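Home Stories Poems Archive Submit

The Ferry Clerk

Reading time: 3 min

Hildegard Stöcker sold ferry tickets at Gradodora until the bridge opened, and after that she sold nothing, but she kept the key to the booth. The town never asked for it back. In February she went down most mornings to sweep the step and see what the river was doing.

The booth held a stool, a heater and a drawer of unused tickets. The tickets were good for one crossing to Fondov and back. The last roll had started at number 3384, and she had torn off six before the final boat.

Her nephew Irkis thought she should clear it out.

"They'll tear it down in spring," he said. "You should take what you want."

"I don't want any of it."

"Then why do you go?"

She told him the step got dirty. He drove her home and carried her groceries up, and he didn't ask again that week.
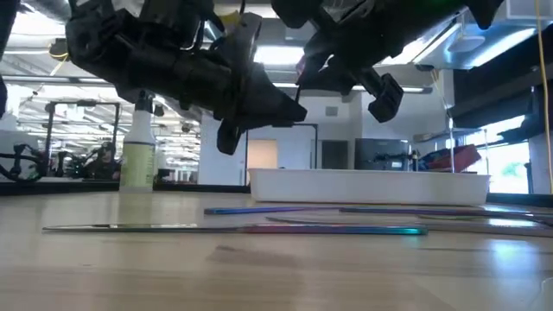
On a cold morning toward the end of the month a man was waiting at the booth with a suitcase. He was older than she was and wore a good coat that had been let out at the seams. He wanted to know when the next boat left.

"There's no boat," Hildegard said. "There's a bridge. You can see it from where you're standing."

He looked at the bridge. "I bought a return," he said, and took a ticket out of his wallet. It was the old kind, green, with the corner punched. The date stamped on the back was from 1996. "I went over to Fondov for two days. I stayed longer."

She turned the ticket over. It had her own stamp on it, the one with the chipped edge that she had complained about for years. She tried to remember selling it to him and couldn't. She had sold a lot of tickets that year. The road was closed for repairs and everybody took the boat.

"How did you get back to this side?" she asked.

"On the bus. Over the bridge."

"Then you've already crossed."

"Yes," he said. "But I didn't use the ticket."

She unlocked the booth and let him sit on the stool, and she turned on the heater. It smelled of dust for a while. He said his name was Štěpánek and that he had left a wife in Gradodora, on the street behind the school. He had written to her for the first year. He asked whether Hildegard knew her.

Hildegard had known her. They had stood in line together at the bakery on Saturdays.

"She moved to the coast," she said. "A long time ago. She had a dog, and then another dog. She was well when she left."

He nodded and kept his hands near the heater. Outside, a truck went over the bridge, and the window of the booth shook the way it always did now.
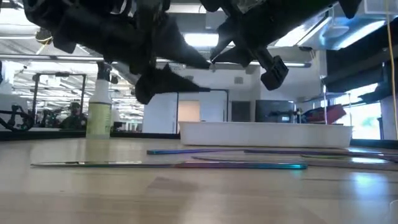

"Was there someone who met the boats?" he asked. "I thought she might have come down."

Hildegard thought about it. People had met the boats every evening, and she had seen them mostly as hats and umbrellas going past the glass. "There were always people," she said. "I was counting the money at that hour."

He seemed to accept this. After a few minutes he stood up and buttoned his coat. The bus back to Fondov stopped by the post office, and she told him which side of the street to stand on.

He left the ticket on the counter. She called after him, and he raised a hand without turning around.

She got the punch out of the drawer. It was stiff and she had to use both hands, but it went through. She put the ticket in the tin with the other used ones, turned off the heater and swept the step. Then she locked up and walked home by the street behind the school.

Irkis phoned at supper to ask if she'd been down there again.

"I had a passenger," she said.

Posted Mar 29, 2021

Contact | Copyright, all stories remain with their authors | Back to top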